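Unit 2: Play Materials in Wood
Course handout, Viltus program, Cesbridge
Instructor: Carola Stöcker
Sep 19, 2022

2.1 Scope
The unit covers construction toys for preschool and early school age. Tool benches, gear sets and peg boards are treated together, as their parts are often mixed on the same shelf. Read section 17 of the reader before the practical.

2.2 The toy workbench
A toy workbench gives the child a raised work surface at hand height when seated on the floor or at a low table. Pale, unpainted wood is common for the bench body. Color is kept for the loose parts – gears, blocks, connectors – so that they stand out against the grain. Gears with rounded teeth and a central hole can be stacked on the bench top as well as fitted to a peg. Dowel pegs with a rounded end go into a hole with less effort than square-cut ones.

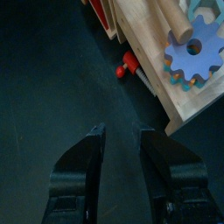
2.3 Points to inspect
Teeth: run a fingertip around each gear. Note chips and raised paint.
Holes: try each peg by hand. A peg that needs force is set aside.
Bench: check leg ends for splinters and joints for play.
Table: old scratches are left alone; sticky residue is wiped off before the parts are laid out.

2.4 Written work
Inspection report, 500 words, due in November. Name the parts as in the Clirkotbridge parts list.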